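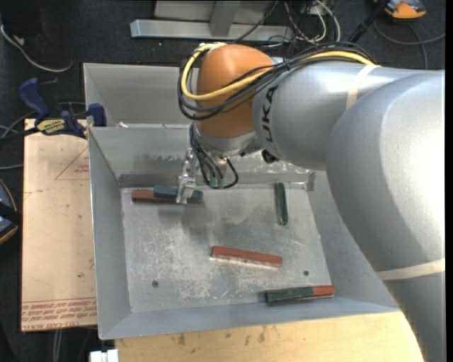 The cell in its usual state, with the gripper down on the blocks at the back left of the bin.

27 December 2021

I have been putting off writing about the bin-picking cell because every time I nearly had something to say, it changed its mind. The building is quiet this week, the heating is set to whatever they set it to when they think no one is in, and I have the service notebook in front of me. So.

A recap for the two or three of you who read the April post. We have one KUKA arm, one sheet-metal bin, a gripper, and picking software from a firm called Skavuteo. The software looks at the bin, chooses a block and tells the arm where to go. The blocks are long and rectangular, dark green or brick red. Irfan Janjua and I look after the thing. Paula Pascu runs the software side and has to listen to us.

In April I said I doubted it would stay set up for more than a few days at a time. I'd like to report that I was being unfair.

The sales sheet has a line about "self-maintaining calibration". I have it pinned above my desk. What we have in practice is a bar clamp with a blue handle holding the corner of the bin to the table, and the clamp is doing more for our calibration than anything we paid a licence for. Before it went on, the bin crept. You couldn't see it creep. The gripper would come down, a fingertip would catch a block wedged against the wall, and the whole bin would shift by less than the thickness of a coin. Do that all morning and the arm's idea of where the floor is and the actual floor have parted company.

Paula's position was that the camera would correct for this. The camera did correct for the blocks. It did not correct for the walls, because the wall positions are typed in by hand, on a settings page, by me. We went round this for longer than I care to admit before Irfan got the clamp out of the cupboard.

The clamp sits across the edge of a sheet of cast acrylic that still has its protective paper on. I've been asked twice whether I'm going to peel it. No. The paper gives the jaw something to bite on, and I don't want another shiny surface next to the bin.

Now the cables, which is what I really wanted to write about.

Anyone who has looked after an arm with a tool on the end will tell you it's the cables that go. Ours has a thick yellow one over the wrist and a bundle of thin black ones running along the top of the link with it, and they all have to get round the wrist joint somehow. The first installer (Torbjørn Westerberg, a nice man, very tidy) strapped everything down close. It looked lovely. It photographed well. Then the wrist turned further than it had during the demonstration, and we lost a connector.

The sagging loop you get now is deliberate, ugly as it is. The method, such as it is:

Jog the wrist by hand, slowly, to the furthest it will ever need to go one way. Look at the slack. Then go all the way back to the other end and look again. Whichever end is tighter decides how much loop you leave. Only then do the straps up. We use soft cream ones, one round the upper link and one lower down on the arm, and they should be snug on the arm without pinching the cable. If the outer skin of the cable dents, it's too tight.

Torbjørn's handover sheet says to check the straps every 1,013 cycles. I asked him where the number came from and he said it was what the spreadsheet gave. I check them when I come in and when I leave. I've found one slipped so far, and that was after Irfan had leant on it.

The small green connectors near the wrist are my current worry. They hang on their wires, and anything that hangs will swing, and anything that swings will in time find something to hit. Beverley Dunmore from the Akande workshop came over to look and suggested a bracket. She's probably right. I am wary of brackets, having removed 3 kilos of other people's from this arm's predecessor, but I've asked her to draw one up and I will try to be an adult about it.

Fingertips next. We are on the fourth set. Skavuteo recommended a tip from Wumov that was supposed to outlast everything else on the market, and I logged it properly for once. The first pair managed 87 hours before one of them started to let blocks turn in the grip. The second pair managed 74. The cheap ones we had before were never logged, so I can't tell you whether that's better, and I notice that neither could the salesman.

The tips wear on the outside edge, where they scrape the bin floor going for a block that's lying flat. You only have to look at the floor to know it happens, it's scratched all over. The fix Paula made was to raise the lowest allowed height a touch. The fix I made was to measure that height from the floor of the bin with the clamp on. Hers takes effect at once and mine takes ten minutes, and if you do hers without mine you will be back in a week.

For my own future reference, the order after any change is: clamp, walls, floor height, slack at both ends, straps, then a slow run with a hand near the stop button. I have done them in other orders. Doing the straps before the slack is how Sebastian Jitaru ended up staying until nine one evening re-threading the bundle, having come in only to borrow a torque wrench.

Does it work? We did a run of 144 picks before the break. I'm not going to give the success rate, partly because Paula and I don't agree on what counts. She counts a pick when the block leaves the floor. I count it when the block gets where it's meant to go. There's a surprising amount of daylight between those two, and I'd want to know which one any supplier means before I believed a percentage on a slide. The flat blocks against a wall are still the bad ones, and two lying side by side are nearly as bad, as the fingers need somewhere to go.

Skavuteo say a new version in the spring will deal with walls by itself. Kakach, who have the same package at their site, were told that last spring too.

The clamp stays on in the meantime. If anyone reading this has a connector mount for a wrist that size which doesn't add another thing to catch, please leave a comment. I've ordered more straps.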